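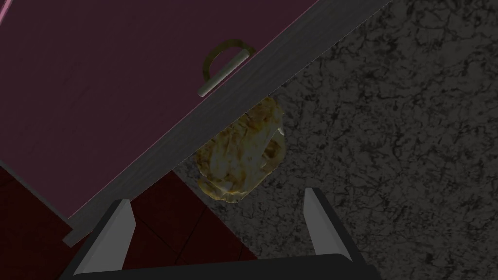
How often should you feed a sourdough starter?

Once a day if it lives on the kitchen counter, and once a week if it lives in the fridge.

I learned this slowly. My first starter died in September, when I went to Drenel for 6 days and left it beside the window. The second one is 7 months old and much stronger. I give it rye flour and plain water, the same weight of each. 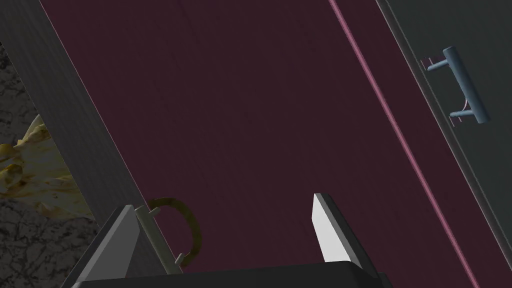 Maroon front, pale blue handle

For one loaf I use 300 grams of water, and I prefer it warm – my kitchen is cold in the mornings. The dough rests until the evening, then I shape it and put it in the fridge for the night. I bake it for 32 minutes, the last part without the lid.

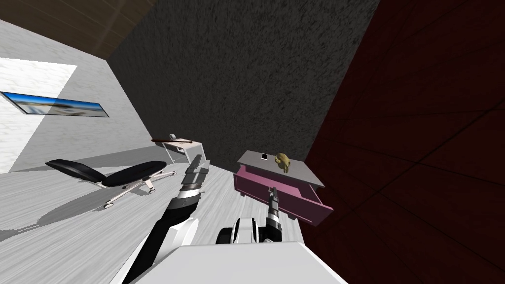
Pink dresser with the drawer open

My bread is still a little flat. A neighbour told me to try less water, so next time I will do it and write the result in this blog.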